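Notes orateur — Comparer deux jeux de doigts sur une cellule à deux bras
Journées techniques Brakville, juillet. Durée visée : 20 minutes, questions comprises.
Intervenants : Balakrishnan Devadiga (partie mécanique), Sivaprasad Shenoy (partie commande)

1. Ouverture (Balakrishnan)

Rappeler le périmètre dès la première phrase : on compare des doigts, pas des politiques de commande. Même contrôleur, mêmes gains, même vitesse d'approche pour les deux jeux. La question du coût viendra forcément, la renvoyer à la fin.

Deux jeux retenus. Le jeu Hegde, effilé, à bout étroit. Le jeu Bullura, plus large, avec une surface de contact plane. Les autres candidats ont été écartés au montage, pour des raisons d'entraxe de vis. Ne pas s'y attarder.

2. Pourquoi des pinces à linge

Objet bon marché, rigide, mais de géométrie pénible : deux branches, un ressort, un pivot, et presque toujours plusieurs orientations stables. En vrac, elles s'accrochent les unes aux autres. Une prise par la branche n'a pas les mêmes conséquences qu'une prise au pivot — insister là-dessus, tout le dépouillement en dépend.

3. Protocole

2114 tentatives au total, réparties entre les deux jeux. Une tentative commence à la fermeture des doigts et se termine à l'ouverture. On note : prise simple, prise multiple, glissement, contact avec le bac. La prise multiple est comptée comme un échec, même si les pièces arrivent au bon endroit. Ce choix a été discuté au laboratoire de Clullumham et il reste contestable ; le dire franchement.

Effort de serrage plafonné à la même consigne des deux côtés. Jeu mécanique mesuré en bout de doigt avant chaque série. Recalage de l'origine toutes les 100 tentatives.

4. Résultats (Sivaprasad)

Afficher le tableau, laisser lire, ne pas commenter chaque ligne.

Le jeu effilé passe mieux entre deux pièces serrées. En contrepartie, il pivote autour du point de contact quand la branche est prise près de son extrémité. Le jeu large tient mieux l'orientation et accroche plus volontiers la voisine. L'écart sur la prise simple est faible, environ 2 points, et nous ne le considérons pas comme concluant.

Le contact avec le rebord du bac reste la première cause d'arrêt, avec les deux jeux. Le problème vient de la trajectoire de descente.

5. Caméras

La vue fixe sert à choisir la zone, la vue au poignet à corriger l'approche finale. Les reflets gênent la segmentation au poignet. Les seuils réglés à sec sont à reprendre dès qu'il y a de l'eau dans le bac. Prévoir une phrase sur l'exposition fixe : l'exposition automatique changeait d'une descente à l'autre et faussait la comparaison.

Vue au poignet, puis vues fixes de la cellule :

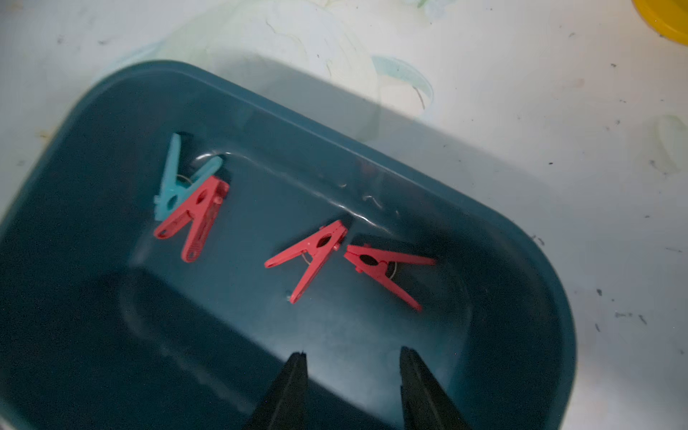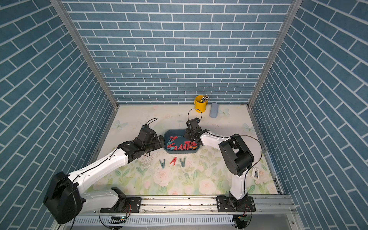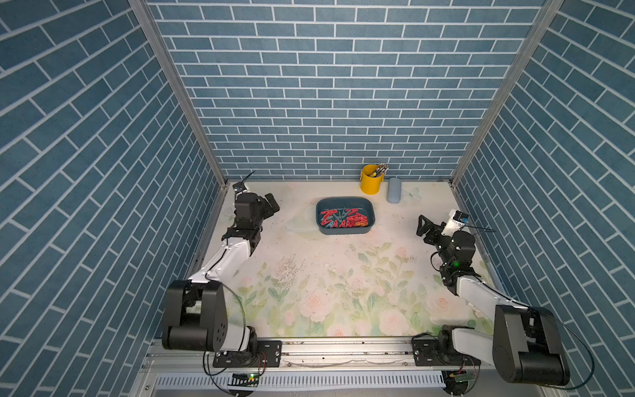 6. Ce qui reste à faire

Reprendre la descente avec une contrainte explicite sur la distance au rebord. Refaire une série courte pour vérifier que les arrêts diminuent avant de relancer une campagne complète.

Séparer dans le journal les glissements en translation et en rotation. Aujourd'hui ils portent le même code, et Sivaprasad a dû en relire une partie à la main.

Tester un jeu mixte, un doigt Hegde et un doigt Bullura. L'asymétrie complique le calcul du centre de prise — la correction est écrite mais pas encore validée.

Questions probables
— Usure des doigts : pas mesurée sur cette campagne.
— Retour d'effort : lecture du courant moteur uniquement, pas de capteur dédié.
— Données : journaux disponibles sur demande, format décrit en annexe du support.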